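Ticket 2608: Nuvum tabletop, pale rings and tacky patch
Category: Furniture / surfaces
Room: Unel meeting room, second floor
Priority: low
Status: monitoring

Reported problem
Pale rings on the wood tabletop after meetings. One patch near the window side feels tacky when wiped. Reporter states that the rings came back after the last cleaning.

Log

Sunday, 9:10
Table inspected with the ceiling lights off and a flashlight held low. Rings sit in the finish. No dark staining along the grain, no raised edges at the seams. Tacky patch is the size of a hand.

9:25
Room checked for leaks. Carrier unit on the wall is dry, drain line clear. No drip marks on the floor under it. Ruled out.

9:40
Cleaning cupboard checked. The spray in use is Gasex 111, a kitchen degreaser. Label says to rinse after use and keep off oiled wood. Cleaning sheet shows no rinse step.

10:05
Patch wiped twice with a damp cloth and dried along the grain. Tackiness reduced. Repeated once with mild soap, then clean water. Patch no longer sticks to a dry cloth.

10:30
Rings treated with a soft cloth and furniture oil on a test spot. Left for the week.

October, follow-up
Test spot has evened out. Remaining rings treated the same way. Degreaser removed from the room cupboard and the cleaning sheet corrected. Drinks now go on a plate or coaster, and the blue plates from the kitchen are approved for this.

Table in use, a pen on one of the plates and a red-capped water bottle near its upper edge:
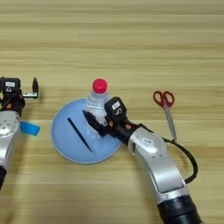 Can a fresh ring be wiped off with the degreaser if it is rinsed right away?
Use a dry cloth first, then a damp one. The degreaser strips the oil even with a quick rinse, and the spot will mark again sooner.

Open items
Re-oil the full top when the room is free for a day. Order code for the oil is 261.
Close the ticket if no new rings are reported before then.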